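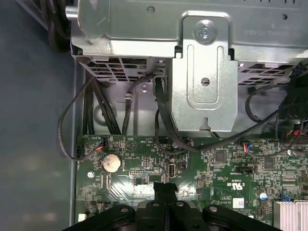

Wollesside, Nov 16, 2022

Teardown cell: finger bolts backing out, wrist cable, and a question about torque

skekley_bench
Posts: 281

Hi all, long one, sorry in advance. We run a small cell that strips old office desktops at the Wollesside shop. One arm, one gripper, and a fixture plate that holds the case open side up. It does screws, coin cells, drive cages and processors, in that order when things go well and in whatever order I can get when they don't.

My headache is the fingers. They toe out like a pair of wings, which I like because you can see the board between them, but the bolts along the top keep working loose. I check them with a hex key every 200 cases. Last week I found one a full turn out at the end of a shift and the left finger had started to sag. It still grabbed the battery fine. It did not grab anything under the drive cage fine, because it was snagging the cables that hang down there.

So what is everyone doing for thread locker on plastic fingers? The blue stuff makes me nervous around plastic. And how often do you re-zero the tool after you take the fingers off? I've been doing it every time and it eats half an hour.

osagie_cells
Posts: 1323

Don't put the regular blue on plastic, some of it will crack the part on you. We did this back in April and I had a finger come apart in my hand. Get the kind sold as plastic safe, or put a brass insert in and use whatever you want on the metal. We did inserts and I stopped thinking about it.

On the re-zero, yes, every time. Half an hour sounds long though. Are you touching off on the case or on the fixture?

skekley_bench
On the case! Is that bad? I use the corner of the side wall since it's always there.

osagie_cells
It's always there but it isn't always in the same spot. Sheet metal moves. Put a pin in the fixture plate and touch off on that, then find each board off its own mounting holes. You'll be done in a few minutes.

dison_mike_free
Posts: 30

I'm going to disagree a little. If the fingers are doweled you don't need to re-zero after every bolt check. You're only snugging them up. We check one point, and if it's inside the window we go back to work. Full touch off only when a finger is swapped. Otherwise you're spending your whole life calibrating.

Also I'd look at your cable problem separately. I don't think the sag is the whole story. Those machines have a ton of black cable between the cage and the headers, and it never lies the same way twice. Ours goes in from the side with the fingers closed and opens once it's past the bundle.

osagie_cells
Doweled, sure. I doubt his are doweled. And plastic grows a bit over a shift, so I still don't love one point.

skekley_bench
Not doweled, you got me. Two bolts and hope. I'll try the closed approach on the cables, that's a good one, thank you!

Since you're both here, part two. The processor station is where a bad zero really bites me.
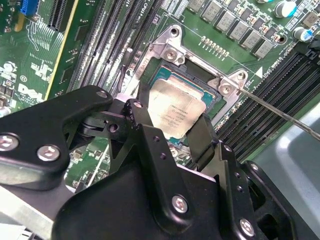

The finger has to come down right beside the chip, and I have so little room between it and the retention frame that half a millimeter off means I'm pushing on metal. What I do now is a dry run at slow speed on a dead board I keep for this, after every finger job. If it stalls on the way down I back out and shim. It works but the shims are cut from a soda can and I'm a little embarrassed to write that in the maintenance log.

dison_mike_free
Soda can shims are fine, write it down. Somebody is going to open that gripper next year and wonder what the silver bits are.

What's your down force limit set at? If the stall only trips when you're already leaning hard on the socket, the dry run isn't telling you much.

skekley_bench
Whatever it shipped with. I never touched it.

osagie_cells
Touch it. Turn it down until it false trips on a good board, then bring it back up a hair. And do it with the fingers you're going to run, since the new inserts will change the weight a little.

I agree on writing down the shims, by the way. Put the thickness too.

skekley_bench
OK, plan for this week: plastic safe locker for now, inserts ordered, pin in the fixture plate, force limit down. I'm going to leave the dowels until I can get time on the drill press. Will post the new check interval once I've got a couple hundred cases on it.

dison_mike_free
Do the dowels first! You'll have it apart for the inserts anyway.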